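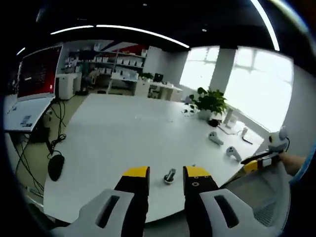
*At the big white table.*

Hi, I'm Ineke Wuyts, and I run Clurnura, a small evening language school in Dullton. We teach Dutch and beginner Spanish to grown-ups, mostly people who swore off languages after high school and then married somebody with in-laws in Ghent. (That's how a good third of you find us. Hello, in-laws!)

I started the school at my kitchen counter with one student and a stack of index cards. She wanted to be able to talk to her grandmother on the phone by November, and she did, for eleven minutes, mostly about soup. After that she told her coworkers, and they told theirs, and my counter got crowded. We moved over to Rurnville for a while, into a room above a dry cleaner that was lovely in winter and awful the rest of the year, and then back to Dullton, where I plan to stay put.

## How the classes go

We talk. I know every school says so, but I mean that you'll be ordering a sandwich in Dutch before you've taken your coat off. Grammar comes in when somebody trips over it, and then we stop and sort it out together. Word order trips everyone. It tripped me when I was teaching it the first year, and I grew up with it!

A course runs for ten weeks, one evening a week, and costs $148 with the workbook or $90 if you already have the workbook from a friend or sibling. Please don't buy the old green edition online, the page numbers are all different and you'll go nuts.

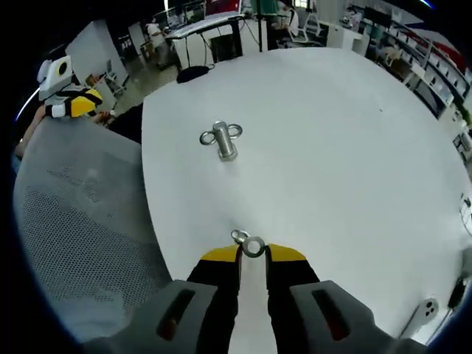
*Small rings on the tabletop.*

## Who teaches

I take the beginners, Dutch and Spanish both. Roos Kramer has everybody else. She came to us from a ferry company where she did the announcements in four languages, and her pronunciation classes are the loudest thing in the building. If you've been stuck on the Dutch "ui" sound for years, go to Roos. She has you say "onion" until it stops being funny and then a few more times after that.

Roos also picks the books for the reading group. At the moment they're working through a very long novel about a lighthouse keeper and his awful brother, and I've heard strong opinions about the brother in the hallway. You can join the group in the middle, people do. 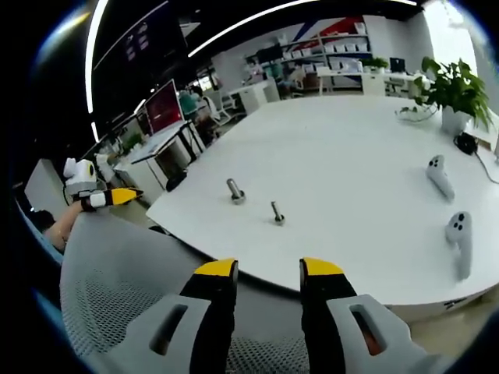
## Things people ask me

**Am I too old?** Our oldest student started at 81 and argues with me about prepositions. Come on in.

**Do you give tests?** Only if you want one. Some of you need a certificate for work, and then we'll practice for it properly, with the timer and everything.

**What if I miss a week?** Call or write and I'll send you the worksheet. If you miss three in a row I will probably call you, and I'll do it in Dutch.

**Can I bring my spouse?** Sure, but I'll put you at opposite ends of the room. Couples answer for each other, and then only one of you learns anything.

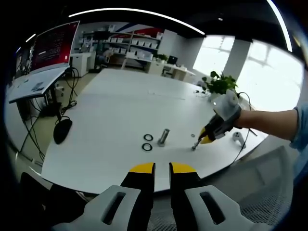
Oh, and parking! I get this one a lot too. The lot behind us fills up early, so try the street on the Meijer side, where it's free after six. The side door is the one you want, and it sticks, so give it a good shove.

If you'd like to sit in on an evening before you sign up, just drop me a line and tell me which language and whether you've had any before. Two weeks of Spanish in sixth grade counts. Bring a pencil, I have plenty of paper.

Ineke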